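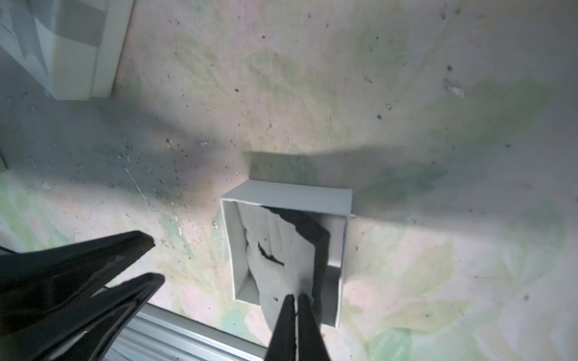

Spent the evening sorting clothes for the coat drive. Drop-off at the Kwok building closes 19th November.

Short thread on what they take, as I got it wrong last year.

Coats, sweaters, scarves, gloves in pairs. Kids' sizes go first. No pillows and no single socks.

Wash everything but skip the fabric softener. Some people can't wear it.

Stained or torn stuff goes in the rag bin by the side door. Rochelle Villanueva sells that by the pound and buys new socks with the money.

Last year they gave out 168 coats. The goal now is 500.

Park on the street. The lot is full by noon.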